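Protokoll Greifer-Runde, Januar

Protokoll: wieder ich. Ich schreibe das wie immer aus dem Gedächtnis und aus meinen Kritzeleien zusammen, wer sich falsch wiedergegeben fühlt, meldet sich bitte einfach. Beginn 9:30 Uhr, die Vanelen-Leute kamen etwas später dazu.

TOP 1: Protokoll vom letzten Mal
Angenommen. Der Satz zur Lieferzeit der Nijs-Kamera wird gestrichen, da hatte ich zwei Angebote durcheinandergeworfen (sorry!).

TOP 2: Vergleich Zemier und Sallow
Der größte Brocken, deshalb gleich ausführlich. Wir haben jetzt 381 Durchgänge mit dem handgeführten Zemier und fast genauso viele mit dem Sallow, alles Textilien, alles Greifen und Falten auf weichem Untergrund. Beim Sallow gefällt mir die Verstellung nach wie vor besser, man muss viel weniger fummeln. Beim Zemier mag ich die Schaumstoffüberzüge auf den Fingern, die nehmen beim Aufsetzen einiges weg, und ich traue mich damit auch mal fester in den Stoff hinein. Dafür wird das Handgelenk müde. Nach 70 Griffen am Stück lege ich das Ding freiwillig weg, und ich glaube, den anderen geht es genauso, sie sagen es nur höflicher.

Länger geredet haben wir über Schwarz auf Schwarz. Sobald dunkler Finger und dunkler Stoff zusammenkommen, wird es beim Auswerten mühsam, die Fingerspitze noch sauber zu finden. Auf dem Bett mit dem schwarzen, strickartig aussehenden Teil hatte ich das ständig, der eine Finger geht noch, der zweite säuft im Stoff fast ab. Das geblümte Laken darunter ist dagegen überhaupt kein Problem, das hätte ich vorher genau andersherum getippt!

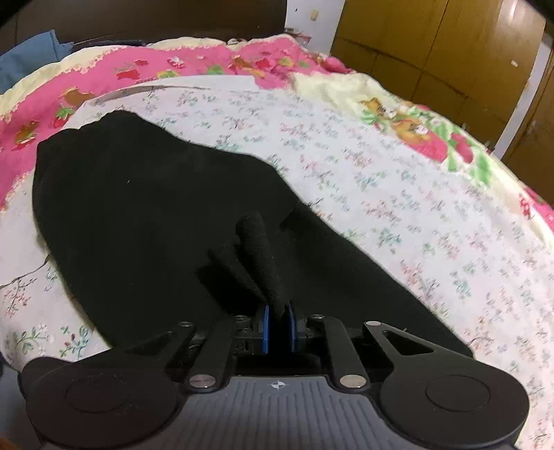
Raíssa Fontes wandte ein, mit hellen Überzügen verschiebe man das Problem bloß auf die weiße Wäsche. Sie würde lieber beide Farben mitnehmen und vor jedem Durchgang umstecken, auch wenn das Zeit kostet. Außerdem solle man die Reibung neu messen, ein anderer Schaumstoff sei eben ein anderer Finger, und dann vergleiche man am Ende Überzüge und keine Greifer mehr. Da ist was dran, fand die Runde, ich auch. Umstecken geht beim Zemier übrigens ganz ordentlich, beim Sallow hatte es noch keiner von uns probiert.

Beschluss: Wir bestellen graue und helle Überzüge für beide Modelle. Die Reibungsmessung übernehme ich, Raíssa schickt mir dafür ihr Messblatt. Bis die Ergebnisse da sind, werden dunkle Textilien weiter aufgenommen, aber in der Liste extra markiert.

TOP 3: Kamera
Mit dem weiten Objektiv kriegt man wunderbar das ganze Zimmer mit, Bett, Kopfteil, Schrank, nur biegt sich zum Rand hin alles kräftig durch. Vanelen rechnet das beim Einlesen heraus, hat aber beim letzten Schwung die alten Kalibrierwerte genommen. Betroffen sind 7 Durchgänge, die laufen noch einmal durch. Die Nijs-Kamera hätte einen engeren Blick und weniger Verzerrung. Mir wäre das zu eng, ich will beim Falten die Stoffkanten sehen. Abstimmung vertagt, erst soll ein Testgerät her.

TOP 4: Geld
Angebot für den zweiten Sallow samt Halterung liegt bei 3.013 Euro. Kurzes Schlucken, dann die Frage, ob die Halterung wirklich dabei sein muss. Ich frage nach einem Preis ohne.

TOP 5: Verschiedenes
Bitte die Akkus nach dem Aufnehmen an die Ladestation hängen und nicht in die Tasche zurück! Und in der Liste bei »Untergrund« bitte nicht nur »Bett« eintragen, ich brauche auch Laken oder Decke, sonst kann ich hinterher nichts sortieren.

Ende 11:10 Uhr. Nächste Runde, sobald die Überzüge da sind, den Termin schicke ich herum.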